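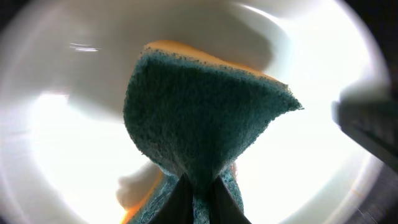 Migraine Treatments: Questions We Get Asked

Last reviewed 2020-03-30 by Natália Slanina, headache nurse, Hindthorpe Clinic

People come to us with a stack of printouts and a bag of supplements, and they want to know what's worth paying for. These answers are our own. They won't replace a talk with your doctor, and some of them will annoy people who sell things.

Is it a migraine or just a bad headache?

The word gets used loosely. A migraine usually brings more than pain: nausea, trouble with light or noise, a need to lie down. The pain is often on one side, but plenty of patients have it on both. If a website offers to diagnose you with a short quiz, close the website.

Do I need a brain scan?

Most people with a typical history and a normal exam don't. Scans turn up harmless oddities that lead to more scans and a good deal of worry. We do want to hear right away about a sudden, severe headache that peaks within a minute or so, a headache with fever and a stiff neck, weakness, confusion, or a headache after a blow to the head. Call emergency services for any of those. Don't email us.

Does magnesium work?

Maybe, for some. The studies are mixed and many are small. A daily dose of 400 milligrams is often suggested, and the most common complaint is diarrhea. Check with your doctor first if you have kidney disease. If you try it, set an end date. A supplement you've taken for years without noticing any change is a bill, and you can stop paying it.

What about the piercing in the ear?

We're asked this every week. I haven't seen good evidence for it. I have seen infected ears. Dr. Mikuš is a little kinder about it than I am and says he won't argue with a patient who feels better, but he doesn't recommend it either.

My cousin cut out cheese and was cured. Should I?

Your cousin may be right about your cousin. Food triggers are real for some people and badly oversold. Craving certain foods can also be an early part of the attack, so the chocolate gets blamed for something that had already started. Skipping meals is a more likely culprit than most items on those long lists of banned foods.

Can painkillers make headaches worse?

Yes, and this is the one I wish more people believed. Taking them too often can leave you with a headache most days. The limits depend on the drug. Combination tablets and triptans become a problem sooner than plain ones, and as a rule of thumb we ask patients to keep all quick-relief medicine to 2 days a week. If you're well past that, tell us before you stop, especially if the tablets contain an opioid or a barbiturate.

Is a headache diary worth the trouble?

A short one is. Write down the date, how bad it was, what you took and whether it helped. Ottar Tveit, who runs our Sevgate office, hands out a plain paper sheet. The apps are fine too, though I'd read what they do with your data. You don't need to record the air pressure.

How long before a preventive drug does anything?

Longer than you'd like. Many take two or three months at the full dose. Giving up after 14 days tells you about the side effects and very little else. A fair result is fewer or milder attacks. Anyone promising you none at all should be asked for proof.

Do the new injections live up to the ads?

For some patients they do. For others they do nothing, and the ads spend less time on them. We also don't have the long record we have with older drugs. Ask about cost and coverage before you get your hopes up.

Can I send you an article and ask what you think?

Yes. Put "article" in the subject line. Igor Jelínek at the front desk passes them on, and replies can take a couple of weeks.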